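Last updated: 17 Mar 2024

Subject: Re: Pryor memoir for June

Necati Karabulut wrote:
> Skostora is reissuing the Pryor schoolroom memoir, all 520 pages, with ten
> letters at the back. Everyone says it's the great forgotten book about
> teaching. Can we make it the June pick?

Who is everyone? I've found two reviews, and one is by Alby Lowther, who wrote the new introduction. I read the old Jalstead edition years ago and remember almost three chapters of it.

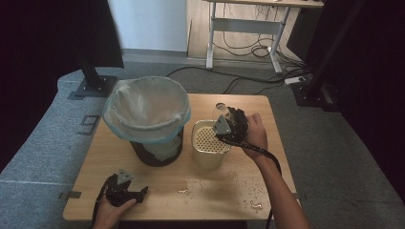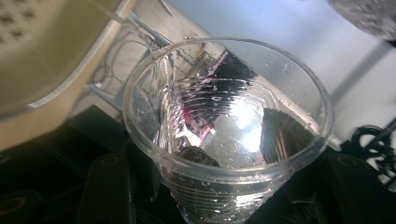 Bin and table; the plastic cup from closer up.

My doubt is the dialogue. Pryor gives whole classroom arguments word for word, decades later, and wins every one. Flynn Pirihi calls that "novelistic." Fine, then shelve it with the novels. The letters might settle it if any date from the teaching years, but the catalog doesn't say.

I'll read it if the list votes for it. Could somebody check first whether the library copy has the letters? I'm not paying hardcover price for an introduction.

Saskia Bright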